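Robot Manipulation Lab, Unit 6: Comparing Grippers on Wet Dishes
Instructor: Mirjam Stevens
Lab lead: Wouter Visser
Handout for Monday, March 16, 2020

This is my favorite lab of the term. We leave the foam blocks and go to the sink, or at least to a table that behaves like one! A wet plate is thin, curved and slippery all at once, and it shows you more about a gripper in five minutes than a dry block does in an afternoon.

You will compare two sets of fingers. The Prindus set is stiff and narrow. The Hallier set is a little softer and wider at the tip. Both bolt onto the same wrist, so swap the fingers and leave everything else alone, including the closing speed.

Part A. Rim grasps

A rim grasp puts one finger on each side of the plate edge. Look at how little of the plate you are holding. The rest of it is a long lever, and any small rotation at the rim turns into a big swing at the far side. Watch the wrist view during the lift, and write down the finger opening before and after. 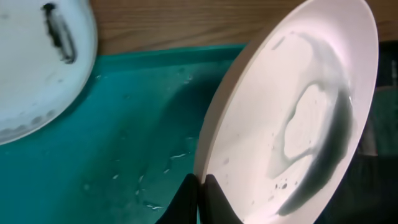 Figure 1. Rim grasp on the pink plate, wrist camera. Compare the size of the contact area with the size of the stain to be cleaned.

Set the force limit to 88 for your first run and change it in steps of 2. Stop at 100. If a plate turns in the grasp below that limit, log it as a slip even if it stays in the fingers. We want the turns as well as the drops.

Part B. Moving a plate over the work area

Now use the overhead view together with the wrist view. The wrist camera is great for the last bit of an approach, but once a plate is in the fingers it can hide a lot of the table. The head view gives you back the trays, the other plates and the second arm. Plan the path from the head view first – then check the grasp from the wrist.
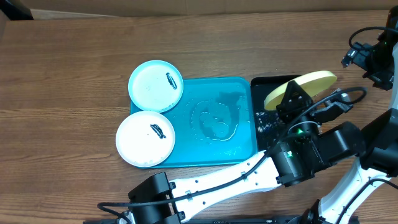
Why do we log the plate angle as well as the finger opening?
The opening tells you how far apart the fingers are, and a plate can rotate between them with no change in that number at all.

Part C. Sponge grasps and water on the table

The sponge is the opposite problem. It squeezes, so the fingers keep closing long after first contact, and the opening tells you more about the foam than about the grip. Try the Van Acker controller in position mode, then in force mode, and compare the two curves. They look wonderfully different.

Water is hard on the cameras too. A puddle is clear, its outline is ragged, and the bright spots on it move when the wrist moves. Wood grain and glare make the job harder still. 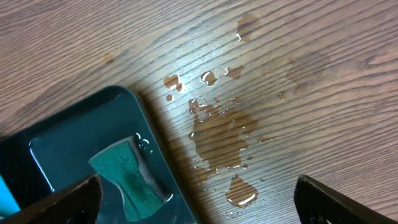

Figure 3. Sponge in the tray and a spill on the wood, wrist camera. Mark the puddle outline by hand before you run the Gonis script.

The February practice set has 2,401 wrist views for tuning your threshold. Please don't tune on your own lab runs – keep those for testing.

Hand in your slip log, both sponge curves and one paragraph on which fingers you would pick for plates. Bring a dry towel for the table.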